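Tufa forum > Manipulation > Wrist camera only, cluttered table: results

skiltano_v
Posted 20/05/2019
We trained the Flirkport policy on 242 demos with only the wrist view – no overhead camera. On thin objects it got 38 of 55 grasps. Misses were mostly long handles lying close together.
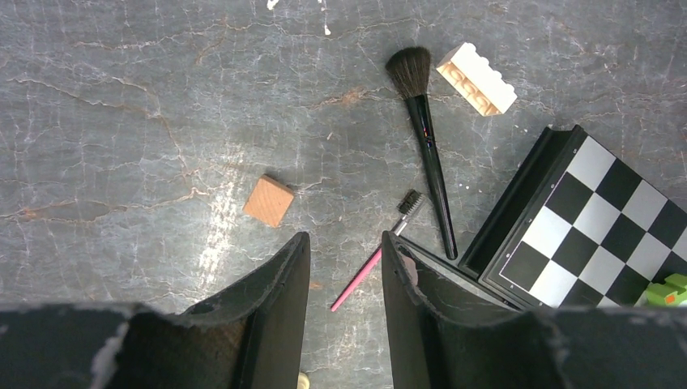

Wrist view, mixed clutter. Spoolie and powder brush near the fingers, chessboard at right.

mortar38
Is 55 trials enough? I'd want each object reported separately. The pink handle and the black one aren't the same problem.

skiltano_v
Fair. Per-object numbers are in the appendix, but some objects only got 4 tries.

Solis_lab
I don't buy the clutter explanation. Those white veins in the tabletop are thin lines too. Run it on a plain surface first.

mortar38
Disagree, the cube would be fine on either one.

Filed under: Robots, Grasping, Results
Print this thread | E-mail this thread

Comments (2)
Villads Kjærgaard: Did you try a second wrist angle?
pell_o: Same trouble with thin handles in our setup. Please post the plain table run.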